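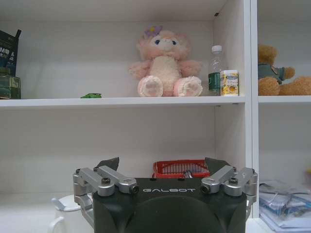

Agathe Boyer wrote to us in June that she had put up her whole Hornholm shelving unit before she noticed it was leaning, and would we please move the leveling section closer to the front of the guide. So we have, and thank you, Agathe! Please read this part through once before you pick up a tool, even if you have built plenty of shelves in your time.

Section 3: Leveling the unit and fixing it to the wall

You will need a spirit level, a pencil, a drill, a Phillips screwdriver and the small bag marked W, which holds the wall brackets and their screws. Wall plugs are not in the bag, as walls differ so much from house to house. Your hardware store will be glad to match a plug to your wall.

1. Stand the unit where you want it to live, with a gap of 51 mm behind it if you have a deep baseboard. Take your time over this, and open any nearby doors to be sure they clear.

2. Lay the level on the lowest shelf, first side to side and then front to back. Turn the feet a little at a time until the bubble settles in the middle. Old floors can be stubborn, so do go back and check the first direction after you've fixed the second.

3. Hold each bracket against the top panel and the wall, and mark the holes in pencil.

4. Move the unit aside, with a helper at the other end, and drill your holes.

CAUTION: Check for pipes and wires before drilling. Never leave the unit standing unfixed in a room used by children.

5. Push in the plugs, bring the unit back, and drive the screws by hand until they are snug. A power driver can strip the brackets.

6. Put in the loose shelves, pressing down on each end until you feel it seat on its pins.

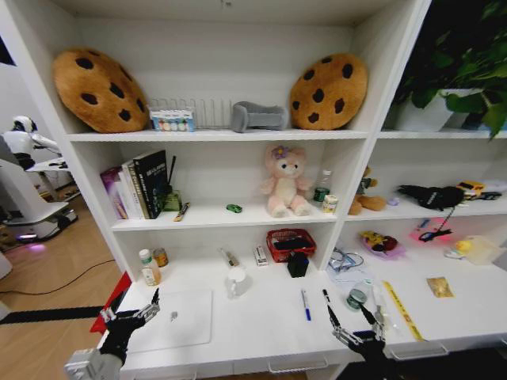
Fig. 7. Plush cookie pillows and a dish rack on the top shelf.

Note: Each shelf will carry 30 lb spread evenly. Keep books and other heavy things low down, and save the top for light, soft items.

7. Check the screws again after a month of use, and once more whenever you move things around in a big way.

If a bracket is missing or bent, write to the Hornholm parts desk and quote part number 2913. Please tell us which finish you have, and we'll send a new one out to you.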